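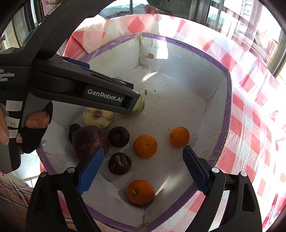
Mixed fruit and produce in an open box.

Let People Buy Half

01/12/2023

The grocery store closest to me, Jilletti on the east side of Eynon, sells apples in three-pound bags. You can also buy them loose, but the loose ones cost nearly twice as much per pound, so most people take the bag. I live alone. I eat an apple a few times a week. By the time I reach the bottom of a bag, the last ones have gone soft, and I throw them out and feel bad about it for a minute.

I think stores should sell food in the amounts people eat, including half of a thing when half is what a person wants. That would do more about wasted food than another round of posters telling us to plan our meals.

Most of the advice on food waste is aimed at the kitchen. Write a list. Freeze your bread. Make soup on Sunday. I have nothing against any of it, and I do make the soup. But the advice starts after the sale, when the size of the bag has already been decided. A household of one and a household of five walk down the same aisle and are offered the same cabbage. The household of five eats it. The other one gets two dinners out of it and then has a wedge in the back of the refrigerator until February.

Box services were supposed to help with this. I was a Lenari subscriber for most of last year and I liked a lot about it. The produce was good and I ate vegetables I would never have picked out. But their smallest box was meant for two adults who cook most nights, and the answer I got when I asked for something smaller was that it wouldn't pay for the driver. I believe them. A box half the size takes the same trip. Still, it meant that I paid $20 a week and gave a good part of it to the neighbors, who were polite about the turnips.

Older stores handled this better. When I was a kid the produce man would cut a cabbage or a squash in front of you and put the other half back out with a sticker on it, and somebody always took it. Melons are still sold that way almost everywhere, and so is pumpkin in the fall. People don't find it strange. We have just decided, for no good reason that I can find, that it stops at melons.

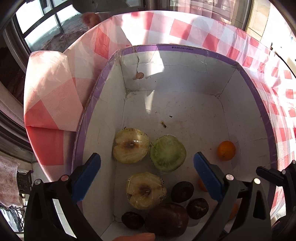 Halved apples under plastic film, browning at the core.

There are fair objections. The first is that cut fruit turns brown. It does, and an apple half that looks like that will be passed over even though it is often fine to eat or bake with. I would not start with apples. Cabbage, squash, celery root and big onions keep well enough after cutting, and for apples and tomatoes the fix is to sell them one at a time at the same price per pound as the bag.

The second objection is plastic. Every cut face needs a wrap, and I don't like adding to that pile. But the three-pound bag is plastic too, and growing a cabbage and trucking it to Eynon takes a lot more than a piece of film does. If I had to choose between the film and throwing out most of a cabbage, I would choose the film. A store could also cut to order at the counter and wrap in paper.

The third is labor, and I take that one most seriously. Somebody has to stand there with a knife. Jilletti has about 80 people on its staff, and when I asked the manager about cutting produce, the answer was that there was no one to spare. There is someone to spare for slicing ham, though, all day long, by the quarter pound. A customer can ask for four slices of turkey and no one sighs. I would like the same treatment for a rutabaga.

Delivery apps could do it with less trouble. Stundeo lists more than 4000 items in our area and lets me choose the thickness of my bacon, but a head of cauliflower is one head of cauliflower. Two customers on the same street could split it. The software already knows what both of them ordered.

I don't expect a law about this and I don't want one. A store could try it on one shelf for a season, with four or five vegetables that hold up, and look at what gets thrown out at night compared with before. The people in town who live alone, and there are a lot of us, would find the shelf quickly. Until then I'll keep buying loose apples at the higher price and leaving the bags for families who can finish them.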